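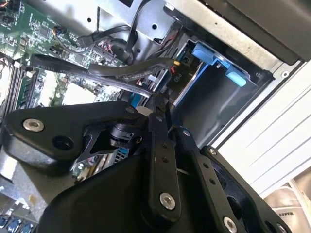
Stendow Takes In Old Office Desktops for Parts and Repair

3 December 2025

The Stendow repair shop has begun working through a batch of nearly 200 used desktop computers handed over by Vorura, an office supply firm that replaced its machines in November.

Each tower is opened and checked before anyone decides what to do with it. Processors, memory and hard drives are tested on their own.
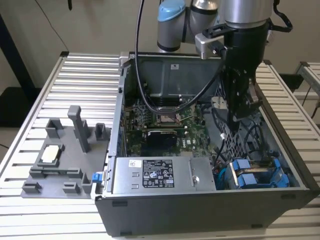
Towers that pass will get a clean drive and go out to local schools and job centers. The rest will be kept for parts, with power supplies and drive trays sorted by model.

The shop said Dell towers are among the easier ones to work on, as the blue plastic pieces inside show where to grip the drives.

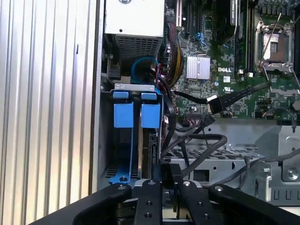 Stendow expects the work to take 3 months. Residents can also bring in their own desktops, up to 5 per household, at the Wovden Street entrance. Monitors and printers are not accepted. Owners should back up their files first and remove any discs.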